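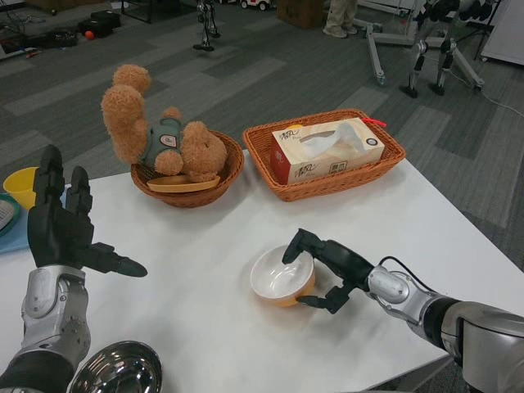 LILTBRIDGE (June 26, 2025) – The household sorting room at the Veltamthorpe center in Liltbridge will stay open through the winter, the center announced this week. The room was opened in February as a trial, and it was planned to close at the end of summer.

In the sorting room, people from the town bring small things from their kitchens and living rooms that they do not use anymore. Bowls, plates, cups, baskets and soft toys are put on the white tables, looked over and grouped. After this they go to the shelves in the front hall, where every household can take what it needs without payment. Since the opening, 664 items have gone out from the shelves.

The center says the most wanted things are small bowls with a colored outside and a white inside, and wicker baskets of every shape. A round basket often leaves together with what was put in it, for example a teddy bear and a plate, and the center does not separate such sets if the family wants both.
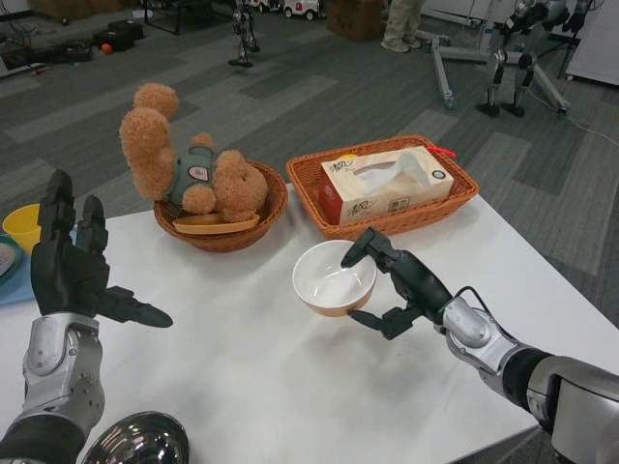 Must the items be washed before they are brought in?

Dishes should come clean and dry, and soft toys should be washed at home if the label allows it. The center has a sink but no washing machine.

Metal bowls are accepted also, and so are plastic cups and trays. Glass is taken only when it is wrapped. Knives, electric kettles and pans with a damaged coating are not accepted, and these must go to the Dralov recycling yard on the other side of the river.

From next month the sorting will be done on two afternoons instead of one, and each household may bring up to three bags at one visit. Tissue boxes and other paper goods can be given if they are not empty – they are used at the tables and in the reading corner.
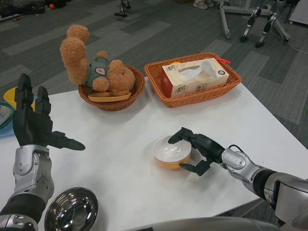
A reader from Shim wrote to us that she would like the baskets to be kept apart from the dishes on the shelves, as it is hard to see the small bowls behind them, and that she would gladly give two shelves from her own cellar for this purpose. The center answered that it has room for them along the window side of the hall.

Bags can be left at the side door during opening hours.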